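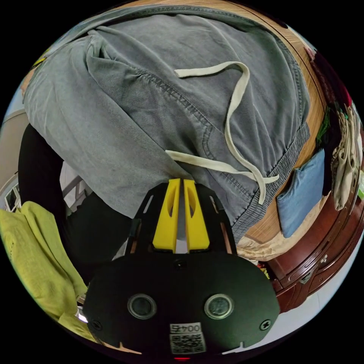
Frimpong is our method for teaching a robot to fold clothes from recordings made with a hand-held gripper. A person holds the gripper, does the folding, and a camera on the tool records the view. We train a policy on those recordings. Most of the questions we get are about pants, and drawstring pants are the hardest thing in our set. The gray pair lying on the table has a ribbed waistband and a long off-white cord hanging off it, and a cord like that can end up in almost any shape. The method has to decide where the two yellow fingers should close, on the waistband or somewhere along the cord, before any folding starts.

What does the method do that a standard imitation policy doesn't?

It splits the job into 2 stages. The first predicts a grasp point and the type of thing being grasped: edge, seam, cord or loose cloth. The second predicts the motion, given that type. A standard policy predicts motion straight from the camera view. In our tests that kind of policy often grabbed a cord when it should have taken the hem, and then pulled the whole garment along with it.

How much data did you use?

The main training set has 307 recordings. They were made in homes in Zedville, on whatever table or bed the person normally uses for laundry. We did not clear the background or ask for special lighting.

Does other laundry in view cause problems?

Some. The first stage sometimes picks a point on a neighboring item if the color is close to that of the target garment. We reduced this by marking the target garment in the first view of each recording and carrying that mark forward. Errors still happen when two items overlap.

How well does it work?

On T-shirts and towels without cords or buttons, the robot finished 93 percent of folds without help. We do not report one combined number for all garments. Drawstring pants are listed separately in the results table, and the rate there is clearly lower. Most of those failures are missed grasps on the cord, followed by folds where the cord gets trapped between layers.

Do I need the same gripper?

You need the same finger shape and the same camera position relative to the fingers. Arilo, our calibration tool, corrects for small differences between units. It takes some 6 minutes per gripper and has to be run again if the camera or the fingers are removed.

Can it untie knots?

No. If a knot holds the waistband closed, the garment is folded as it is. Toon Van der Linden is working on loosening simple knots as a separate project called Kilitard, and there are no results to share yet.

Is the data available?

The training code is. The recordings are being checked for faces, mail and other private items first. We expect to release the first part in June.

Who do I contact about errors in the labels?

Josefien Hermans maintains the label files. Please include the recording number and the time in the recording where the label looks wrong.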